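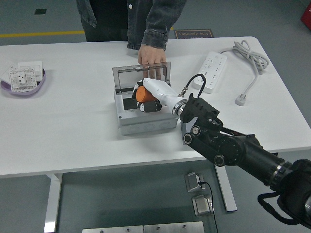 Gray junction box with its clear lid propped open, on a white table.

Frequently asked questions about renting outdoor space at Gutstead

Do the garden plots come with electricity?
Some do, and we know how much that matters to those of you with a propagator or a little fridge for the lemonade! The plots along Wallner Lane have their own outlet. The upper plots share one by the tool shed, and you're welcome to use it until 9 at night.

What does a plot cost?
A full plot is $89 for the season and a half plot is less, so do ask us if you're only hoping to grow a few tomatoes and some beans. The price covers water, compost and the use of the shared tools, which we'd love to see come back clean (a quick rinse is plenty).

When can I start digging?
We open the gates in February, if the ground isn't frozen solid. Most people wait a bit longer, and there's no shame in that at all.
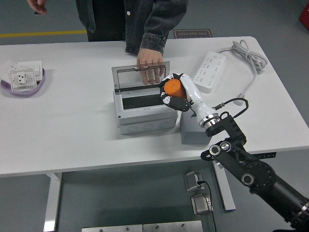

How long is the waiting list?
It changes all the time, I'm afraid. We have 80 plots, and people do tend to fall in love with theirs and hang on to them for years. You might wait up to 3 seasons for a full plot, but half plots come free more often, and plenty of our happiest gardeners started on one and never moved.

Can I bring my dog?
Yes, please do! We only ask that dogs stay on a leash near the beds, as the seedlings don't stand much of a chance otherwise.

May I put up a shed or a greenhouse?
A small one is fine, as long as it doesn't shade your neighbor. Send us a quick sketch before you buy anything and we'll get back to you as soon as we can.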